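Visit Notes: Takero Furnished Rooms Showroom, Open Day in June

Takero opened its upholstery and room-set building to trade visitors for one afternoon in June. I registered at 1:30 and left shortly after five. Abdelilah Badawi, who runs the fitting department, led the first group through the ground floor; Tươi Hồ took over upstairs, where the furnished bedrooms are kept.

The ground floor is storage and covering. Seat foam arrives cut from Pearce and is checked for height before it goes to the sewing tables. Fabric rolls are stored flat on racks, with the batch tag facing the aisle. Badawi rejected one roll during the tour for a pulled thread near the selvage and set it aside without much comment. Curved backs are covered in one pass, starting at the center line and working outward – the tension has to be even on both sides before the first staple goes in.

Upstairs, the bedrooms are arranged as they would be let: bed along one side, nightstand at the head, one easy chair. The standard chair is the Plolberg, a tub shape 94 cm wide at the arms, listed at $299 to trade buyers. Takero places nearly 600 of them a year, mostly in small hotels and rental apartments. 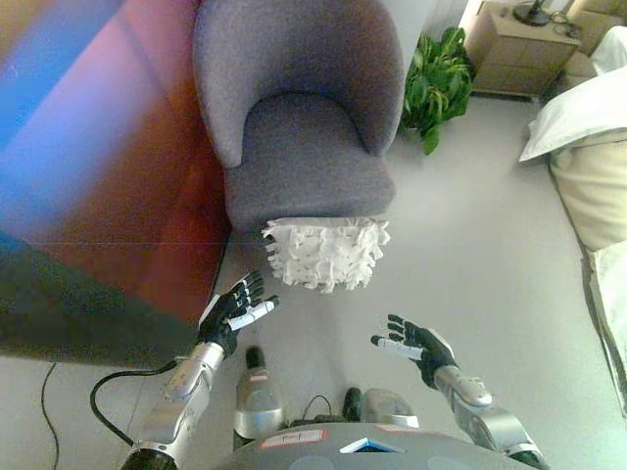 Does a tub chair fit in a bedroom with a full-size bed?

In most of the floor plans we were given, it fits if the chair goes on the nightstand side and at least 52 cm is left clear between the seat and the bed for walking.

The clearance figure comes from Takero's own planning sheet. Hồ noted that buyers tend to measure the chair and forget the drawers, which need their full travel before they meet anything. A plant can take up the corner behind a round back, where a square cabinet would leave dead space.

Textiles were covered briefly. Light bedding is used in all the rooms because it can be washed at one temperature and swapped between beds. Shaggy and fringed pieces are shaken out by hand and never put through the dryer. The gray upholstery is vacuumed with a soft brush, then spot-cleaned with Zunness, diluted as printed on the bottle. I asked about cable management at the nightstands. A clip strip for the rear edge is on order.

Parking is behind the building, entrance on the loading side. Coffee was available until four. Trade price lists were handed out at the door, and the planning sheet can be requested by email from the fitting department.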